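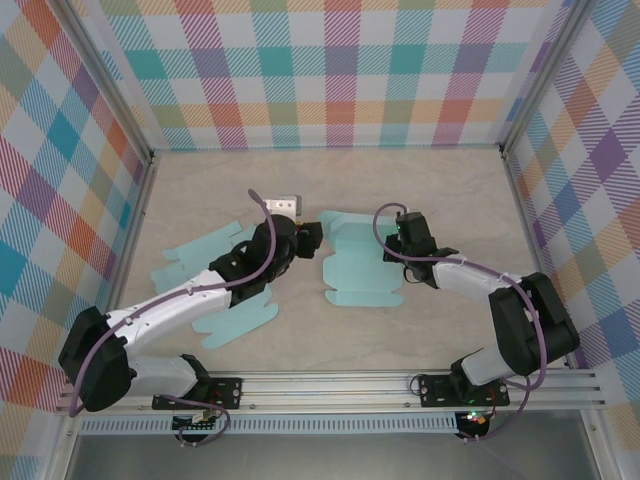
淡い格子柄の壁に囲まれた作業台。左右のアームが中央へ伸びる

幕が開くまでの床の話
温泉町の常設舞踊劇「ブレルヌサリ」を訪ねて

午後の早い時間、ブリスティッツ座の舞台では床を拭く音だけがしていた。固く絞った布を両手で押し、上手の端から下手の端まで進み、折り返してまた戻る。拭いているのは出演者たちだ。モップは使わない。手で触っていれば、ささくれや釘の浮きに気づくからだという。

ブレルヌサリは、この温泉町の劇場で上演が続いている舞踊劇の題名であり、踊っている一座の名前でもある。南インドの古典舞踊の足さばきを土台にして、打楽器の生演奏と短い語りで旅の一家の物語を見せる。上演時間は100分。休憩はない。料金は3000円で、席の場所による違いもない。夕食を済ませた泊まり客が浴衣に羽織で来ることも多く、客席の後ろには下駄を脱いでおく棚がある。

演出と振付を手がけるのはスッバラーオ・アイエンガルである。もとは踊り手として各地の催しを回っていた。ひとつの町に腰を据えるつもりはなかったが、呼ばれて踊った夜に舞台の床を気に入り、翌朝には支配人に貸し館の値段を聞いていた。

「足で打つ踊りは、床が半分です。よく響く床は探してもなかなかない。ここのは、踏むと下で一度ためてから返ってくる」

ブリスティッツ座はもともと映画館として建てられた。映画をやめてからは歌謡ショーや大衆演劇に使われ、そのつど舞台が前に張り出していった。古い舞台の上に新しい板を重ねたため、真ん中のあたりは下に空洞がある。アイエンガルの言う「ためる」感じはここから来る。端のほうは空洞が浅く、音が詰まる。振付はそれに合わせて作られていて、強く踏む場面は中央に集まり、端では腕と目の動きが主になる。

旅公演の誘いを断ることが多いのも床のせいだ。一度だけ、隣県の市民会館で上演したことがある。立派なホールで、床には衝撃を吸う材が入っていた。膝には楽だったが、足音が客席の中ほどで消えた。結局、打楽器の音量を上げて足の音の代わりをさせた。アイエンガルはその夜の録音を今も持っているが、聞き返すことはないそうだ。

打楽器はオバイドゥル・クマラシンハがほぼ一人で受け持つ。下手の袖ぎわに低い台を置き、両面太鼓と素焼きの壺、それに小さな鉦を並べて座る。楽譜はない。踊り手の足首を見て打つ。

「鈴を見ているのかとよく聞かれますが、鈴は遅い。足首の腱が先に動きます」

足首に巻く鈴は革の帯に縫いつけられている。糸が弱ると舞台で飛ぶ。飛んだ鈴を裸足で踏めば怪我になるので、開演前には全員が自分の帯を裏返し、糸を一本ずつ爪で引いて確かめる。楽屋の壁には蝋を引いた糸の束が掛かっていて、切れかけたものはその場で縫い直す。若い踊り手は、振りより先にこの縫い方を習う。

土曜の夜の公演を客席の後方から見た。幕開けは暗闇で、足音が一つだけ聞こえる。次に壺の音が入り、明かりが低いところからゆっくり上がってくる。旅の父親が荷を下ろし、娘が水を汲みに行き、戻ってみると弟がいない。筋は単純で、語りの日本語もやさしい。小さな子どもが途中で「いた」と声を上げた。弟役が客席の通路を歩いてきたところだった。

話の中ほどに、市場の場面がある。踊り手が入れ替わり立ち替わり物売りになり、客になり、牛になる。道具は布一枚しか使わない。肩に掛ければ商人で、頭に巻けば荷担ぎ、床に広げれば店になる。ここでの足さばきがいちばん細かく、クマラシンハの手もいちばん忙しい。見ているこちらは誰が誰だったかわからなくなるが、布の扱いで人物がまた見えてくる。 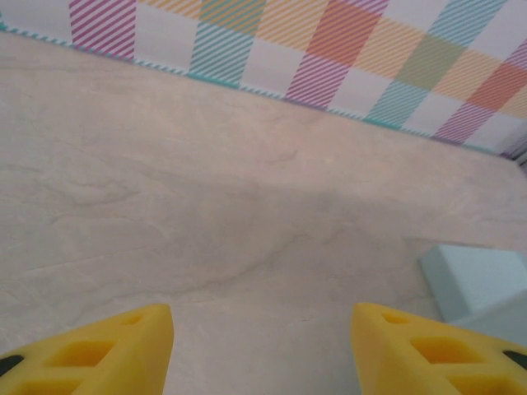
背景幕については、一座の中で長く意見が分かれていた。上演が始まったころは柄物の大きな布を吊っていて、見た目はにぎやかだった。ところが踊り手が動くと、どこを見ればよいのかわからなくなる。写真の奥の壁がちょうどそういう柄で、桃色や青緑、橙、黄、紫などの縞の升目が白と交互に並んでいる。手前の鮮やかな黄色なら、こういう背景でも目に入る。右にある淡いミント色のブロックのような色を衣装に選ぶと、格子の中に仲間がいくつもいて、客の目はそちらへ流れてしまう。アイエンガルは柄の幕を残したがったが、客席で一度通し稽古を見て考えを変えた。今は生成りの無地の幕を使い、柄は衣装の縁と、市場の場面の布だけに出てくる。

無地にしたことで仕事が増えたのは照明である。柄があったときは幕のしわも目立たなかったが、無地では斜めの光が当たるたびに影が出る。機材と操作を請け負うレミコの担当者は、上から当てていた灯体の一部を床に近い位置へ移し、幕には下からごく弱い光を足した。しわは薄くなり、そのかわり踊り手の影が幕に大きく映るようになった。これを見たアイエンガルが、父親が息子を捜す場面の振付を変えた。踊り手が前に出ると影が小さくなり、退くと大きくなる。今では上演後の感想でいちばん多く触れられる場面になっている。

幕の洗濯は年に一度、5月の休演中に行う。劇場の裏に広い駐車場があり、そこへ綱を張って干す。風の強い日は全員で裾を持つ。洗うと丈が少し縮むので、裾にはあらかじめ折り返しがとってあり、毎年それを少しずつ出してきた。折り返しはもう残り少ない。次の幕をどこに頼むかは、まだ決まっていない。

衣装はチェッティヤール縫製所が作っている。町の外れにある小さな工房で、もとは旅館の半纏や座布団カバーを縫っていた。踊りの衣装は初めてだったが、最初に持ち込まれた一着をほどき、型紙を起こすところから始めたという。前に扇のように開くひだがあり、足を開いて腰を落とすと広がって、閉じると一本の筋に戻る。このひだの折り目が甘いと、動きの途中で布が膝に引っかかる。

縫製所では、ひだを一晩板に挟んで重しをかける。アイロンだけでは汗で戻ってしまうそうだ。生地は絹の混じったものを使っていたが、洗濯の回数が多くて傷みが早く、いまは綿の割合を増やしている。艶は少し落ちた。客席からはわからない、と縫製所は言い、わかる、とアイエンガルは言う。どちらも譲らないまま、主役の一着だけは以前の生地で作ることに落ち着いた。
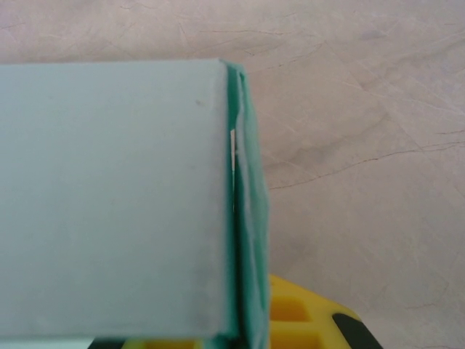
衣装の数は、出演者の数より当然多い。踊り手は7人で、これに演奏のクマラシンハと語りが加わる。市場の場面では早替えがあり、袖に畳んで置く順番まで決まっている。いちばん上に来るのが最初に着るもの、というわけにはいかない。暗がりで手に取ったときに襟の向きが逆だと間に合わないので、襟が自分の側に来るように、着る人の利き手に合わせて畳み方を変える。新しく入った踊り手が左利きだと、その晩から置き場所がまるごと入れ替わる。

早替えを手伝う人はいない。先に出番を終えた踊り手が次の人の背中の紐を結び、そのまま自分の持ち場へ回る。紐の結び方は一種類しか使わず、片手で引けばほどける。結び目が背中の真ん中から外れていると、客席に背を向けたときに見える。終演後の反省ではこういう話ばかりが出る。筋の解釈や感情の込め方について話し合うことはめったにない。

常設の舞台で難しいのは客の入りの波だと、劇場の側は言う。連休と雪の季節はよく入り、梅雨どきは空く。宿泊客が相手なので、町の宿が埋まらなければ客席も埋まらない。宿に割引券を置いてもらったこともあるが、券を持ってきた客の多くは券がなくても来ていた人だった。今は券をやめ、宿の帳場に上演の時刻だけを書いた小さな札を置いている。夕食の時間をずらしてくれる宿が増え、そちらのほうが効いた。

地元の客をどう呼ぶかも長い課題だった。近くに住む人ほど、いつでも見られると思って来ない。きっかけになったのは小学校での稽古だった。アイエンガルが体育館で足踏みを教え、子どもたちが家で床を鳴らす。階下の人に叱られたという話が何件か劇場に届き、そのあと親子連れが増えた。叱られた家には招待を出したそうだ。

踊り手の顔ぶれは少しずつ変わってきた。古典舞踊を幼いころから習ってきた人もいれば、町の宿で働きながら途中で入った人もいる。後者の一人は34歳で初めて足首に鈴を巻いた。最初の冬は階段の上り下りもつらかったという。今は母親役を踊っている。見せ場の少ない役で、荷のそばに座っている時間が長い。ただ、座ったまま片足で床を打つところがあり、そこだけは劇場じゅうの音が止まる。

「うまい人は、打つ前に音がしてしまう」とクマラシンハは言う。肩や息に気配が出て、客が先に構えてしまうという意味らしい。母親役の彼女にはそれがない。いつ打つかわからないので、自分も太鼓から手を離して待っているのだと話した。

体の手入れは各自に任されている。足の裏の皮は厚くなりすぎると割れるので、温泉につかったあとに軽石で削る。町の共同浴場では、遅い時間になると洗い場の隅で黙々と足をこすっている人がいて、常連はそれが踊り手だと知っている。湯がぬるいほうの浴槽に長く入り、水をかぶって上がる。熱い湯は、翌日に脚がだるくなると言って避ける人が多い。

稽古は休演日の翌日がいちばん長い。一日休むと足が床を忘れる、というのがアイエンガルの考えで、その日は音楽を入れずに基本の足踏みだけを続ける。遅い速さで始め、倍にし、さらに倍にして、また元へ戻す。戻したときに最初と同じ速さになっているかをクマラシンハが聞いている。速くなっていれば、やり直しになる。

見学した日は二度やり直した。誰も理由を尋ねないし、誰がずれたかも言わない。床に汗が落ちると、近くにいた者が布で拭いてすぐ列に戻る。窓の外を宿の送迎バスが通り、その低い音に足踏みが一瞬つられた。アイエンガルが手を上げて止め、バスが坂を上りきるまで待ってから、もう一度最初の速さで始めた。

来季は新しい演目を加える予定がある。海辺の町を舞台にした短い話で、筋はほとんどできているが、波の音をどうするかで止まっている。録音を流す案は早くに消えた。豆を籠に入れて揺する方法も試したが、客席の後ろでは雨に聞こえた。いま試しているのは、踊り手が足の裏を床から離さずに滑らせる方法で、板の目に沿って動くか、横切って動くかで音が変わる。

中央の板は目が客席に向かって走り、張り出した部分の板は横に走っている。二つの継ぎ目をまたいで滑ると、途中で音の高さがわずかに変わる。アイエンガルは継ぎ目のところに膝をつき、手のひらで何度か往復させて聞かせてくれた。引いていく波には少し似ていた。寄せてくるほうの音は、まだ見つかっていない。

開演は午後7時。床の拭き掃除は公演のない日も行われる。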